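Kitchen and Packing Assistant, Part Time
Skesetti, Lerkisham
Posted in: Food Service / Retail

Skesetti makes soups, stews and cold salads for pickup and local delivery. We cook in one kitchen on the Lerkisham side of the river and sell through our own counter and through the Fovau grocery on the hill. We are hiring 2 part-time assistants to start in June.

The job is 28 hours a week, split between the kitchen and the packing table. Shifts start at 6:30 a.m. and finish by 1:30 p.m. You will work four shifts a week, and the schedule is posted two weeks ahead. Swaps are fine if both people agree and Nathalie Beaudoin, who runs the kitchen, knows by noon the day before.

What you will do

Wash, peel and cut vegetables to the sizes on the prep sheet.
Portion soups and salads by weight, then seal and label the containers.
Pack customer orders from the printed tickets and check each one against the ticket before it goes on the pickup shelf.
Serve at the counter between 11 a.m. and 1 p.m. when it is your turn on the list.
Clean your station, sweep, and take out the compost at the end of the shift.

Orders go out in the container or bag the customer picked on the order form. Hot and cold items are packed separately. Glass jars are wrapped. If something on a ticket is out of stock, you call the customer before packing a substitute. We would like people who are comfortable making that call.

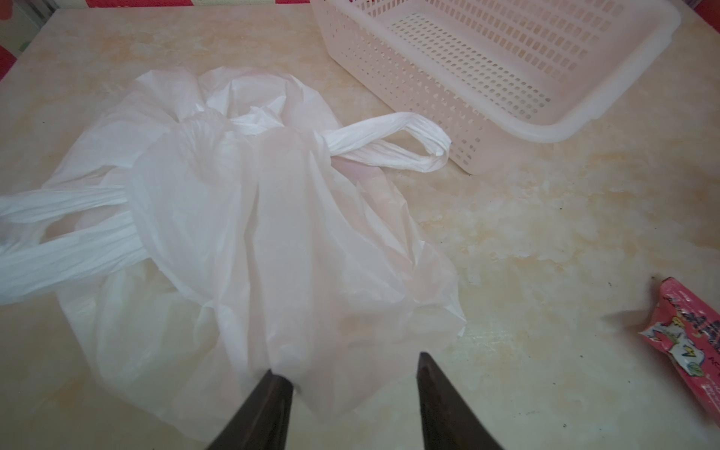
The pace picks up between 10 and 11:30, when the delivery orders and the lunch pickups overlap. Outside those hours the work is steady and fairly quiet. The radio is on in the kitchen most mornings and whoever opens gets to choose the station.

What we are looking for

You can stand for most of a shift and lift 40 pounds.
You can read and write English well enough to follow tickets and allergen labels.
You show up on time. The first delivery leaves at 10:15 and can't wait.
You have a food handler card or can get one in your first month. We pay the fee.

Kitchen experience helps but we will train you. Kieran Moynihan does most of the training and started here as a dishwasher. Expect to shadow him for the first two weeks, on full pay.

Pay and the rest

$19.50 an hour, paid every other week. Counter tips are pooled and divided by hours worked. You get a meal each shift and can take home unsold soup. Paid sick time starts on your first day. Aprons are provided and laundered here; you bring your own closed shoes with a non-slip sole. There is no parking on our side of the building, but the Rusu Street bus stops across the road and there is a bike rack by the back door.

How to apply

Bring or mail a resume to the counter, or just a page telling us where you have worked and which mornings you can't do. No cover letter needed. Ask for Pranab Cassim if you come in person, preferably after 1 p.m. We will invite people for a paid two-hour trial shift and let everyone who comes in for one know the result within a week.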